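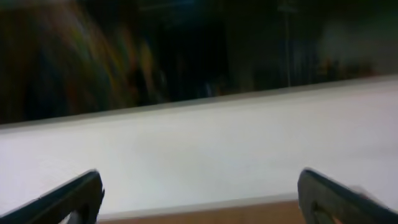

Ob die weiße Fläche als Untergrund nicht reiche, kam als Rückfrage aus der Runde, Holz bringe nur Maserung und Glanz ins Spiel. Antwort fürs Heft: Weiß bleibt als Referenz, Holz kommt dazu.

Werkstattheft Lokside, März, Buchstabenwürfel

Satz Tronero, Holz hell, Seiten bedruckt mit Buchstaben und Bildern. Kantenlänge an 11 Würfeln mit dem Messschieber nachgemessen, 8 davon im Toleranzfeld. Rest in Schale Grusto, nicht zurück in den Satz. Waage 14:20 neu tariert, Satz mit Karton 1.481 g, ohne Karton 761 g -- Karton also schwerer als gedacht, Eintrag auf dem Versandblatt ändern.

Tischplatte: rötlich braun, Maserung quer, leichter Glanz im mittleren Streifen. Würfel lose schräg gelegt, nicht ausgerichtet. R weiß auf Grün hebt sich vom Braun gut ab. 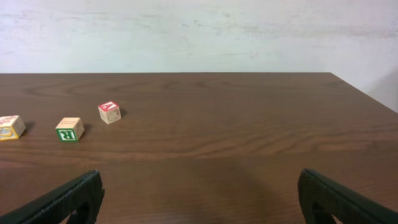 Bei Ambrose würden die roten Seiten separat beurteilt, lautete ein Einwand, Rot auf braunem Holz sei der schwierigere Fall als Grün. Übernommen. Rot bekommt eine eigene Spalte im Prüfblatt.

Offen:
Deckkraft Rot gegen Grün vergleichen
Kanten der Würfel in Schale Grusto nachschleifen, 240er
Versandblatt korrigieren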